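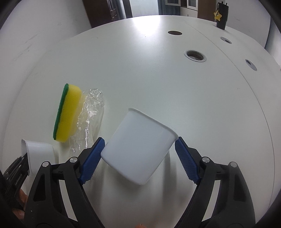 Zurkia Hosting Migration: Progress Report, April

Prepared for the operations director by the infrastructure group

1. Status

The move from the Irgate colocation racks to the managed cloud tenancy is in its third phase. Phases one and two (network and identity, then file and print services) are closed. Phase three covers the application servers and their databases, and is behind plan by two weeks. The cause is described in section 4. Phase four, decommissioning of the Irgate racks, has not started and its date is unchanged.

The estate in scope is 179 virtual machines. The figure was 184 when the plan was approved. Five were found to be duplicates left from an earlier test of the backup product and were deleted after their owners signed the release form. The count of 179 will be used in all later reports.

Budget is within the approved envelope for compute and network. Storage is over. See section 5.

2. Work completed in this period

Site-to-site tunnels. The second tunnel between the head office and the cloud tenancy is in service. Both tunnels now carry traffic, with routes exchanged dynamically. Failover was tested by shutting the primary interface during the evening maintenance window. Sessions to the intranet survived. Sessions to the older time-recording client did not, and users of that client had to log in again. The vendor regards this as normal for the version we run, and no fix is expected.

Directory services. The last domain controller at Irgate has been demoted. Authentication for all offices now goes to the controllers in the tenancy, with one read-only controller kept at the warehouse for periods when its line is down. Two service accounts still had the old controller's address written into a configuration file. Both were corrected the same day.

File services. All department shares have been moved. The final copy pass for Engineering took longer than the rehearsal because the share contains a very large number of small files, and the copy tool spends most of its time on metadata in that case. Permissions were compared before and after by script. The differences found were all on folders where inheritance had been broken by hand at some point in the past. They were reviewed with the department and either restored or documented.

Monitoring. Alerts from the tenancy now arrive in the same queue as alerts from the office equipment. Thresholds were copied from the old system as a starting point and were too sensitive for disk latency. They have been raised twice. Night-time calls have fallen to a level the on-call engineers consider acceptable.

Patch management. Servers already migrated are patched by the provider under the managed agreement, in two rings. Ring one contains test systems and anything that can be rebooted without notice. Ring two contains the rest and follows a week later. Servers still at Irgate continue to be patched by us, so for the time being there are two procedures and two sets of reports.

3. Work in progress

Zoubi. The order-processing application, known internally as Zoubi, is the largest item in phase three. The web tier has been rebuilt on current operating system images and passes its functional tests. The database tier is being replicated to the tenancy and the replica is current during office hours. It falls behind during the nightly batch run and catches up before 6 a.m. Cutover needs the replica to be current at the end of the batch. Batch jobs are therefore being split so that the archive step runs after the main posting step — this is an application change and has to go through the normal release process.

Load tests on the new web tier used 300 simulated users. Response times were inside the agreed limits for every page except the stock search, which was slow on the first query after a restart. A warm-up script now runs at service start. The test will be repeated with it in place.

Trollia. The reporting server, Trollia, was scheduled after Zoubi on the assumption that it only reads from the Zoubi database. Review of its job list showed that it also writes a small set of tables back for the finance month-end. The two systems need to be moved in the same window, or the write-back needs to be suspended between moves. We prefer the first option. Finance has been asked for dates outside month-end.

Backup. Migrated servers are protected by the provider's backup service, with copies held in a second region. Restores of single files and of one complete server have been tested. Restore of a database to a point in time has been tested on a small system only. A test on a copy of the Zoubi database is planned before cutover and is a condition of it.

Documentation. Run books exist for the network, directory and file services. The Zoubi run book is in draft. The section on certificate renewal is incomplete because the certificate inventory is incomplete.

4. Delay in phase three

The plan assumed that the application servers could be moved as they were, with the disk images converted and started in the tenancy. This held for the majority. It did not hold for a group of older servers whose operating system is outside the provider's support matrix. The provider will host these machines but will not manage them: no patching, no monitoring beyond power state, and no restore commitment.

We had three courses: accept unmanaged hosting, upgrade in place before the move, or rebuild. Unmanaged hosting was rejected for anything that holds customer data. In-place upgrade was tried on two test copies. One succeeded. The other failed on a storage driver and had to be rolled back. The group is now being rebuilt where the application vendor supplies an installer, and upgraded in place where it does not.

The additional work is the source of the two-week slip. Part of it can be recovered if the rebuilds go ahead in parallel with the Zoubi batch change, since the people involved are different. We have not assumed any recovery in the revised schedule.

The support matrix was available to us at planning stage. The server inventory at that time recorded the operating system family and omitted the release, so the conflict was missed. The inventory template has been corrected.

5. Cost

Compute charges are below forecast. Several servers had been given far more memory at Irgate than they used, and were resized on arrival. Further resizing is possible after a full quarter of usage data.

Storage charges are above forecast by $3000 per month. The larger part is snapshot retention. The default policy kept daily snapshots for longer than our retention rules require, and was applied to every migrated server, including test systems. The policy has been shortened and test systems taken out of it. The effect will show on the next invoice but one, as existing snapshots expire on their original dates.

The smaller part is data growth in the file shares, which was already under way before the move. It would have arisen at Irgate as well, in the form of a disk purchase.

The Irgate contract runs on a fixed term with notice. Notice has not been given and should not be until Zoubi and Trollia are both live in the tenancy.

6. Risks

Replica lag at end of batch. If the batch split does not bring the lag down, cutover will need a longer outage, probably over a weekend. Owner: database group.

Certificates. An unknown number of internal certificates were issued by a server that is to be retired in phase four. Discovery scans are running. Owner: security group.

Warehouse line. The warehouse has a single line, with a mobile backup that carries label printing and little else. A second fixed line has been ordered and the carrier has moved the installation date once. Owner: network group.

Staff time. The same two engineers cover Irgate hardware faults and the rebuild work. A disk shelf failure this period took them off the rebuilds for most of a week. Owner: infrastructure group.

7. Decisions requested

Approval of the revised phase three end date, two weeks later than plan.

Approval to move Zoubi and Trollia in one window, with a read-only period for order entry from 8 p.m. until the checks are signed off.

Confirmation that test systems may be shut down outside office hours. The owners of all but a few have agreed. The remainder have not replied.

8. Next period

Complete the rebuild of the unsupported servers. Release the batch change and measure replica lag across at least 5 nightly runs. Repeat the load test with the warm-up script. Run the point-in-time restore on the Zoubi copy. Finish the certificate inventory and circulate it to application owners for correction.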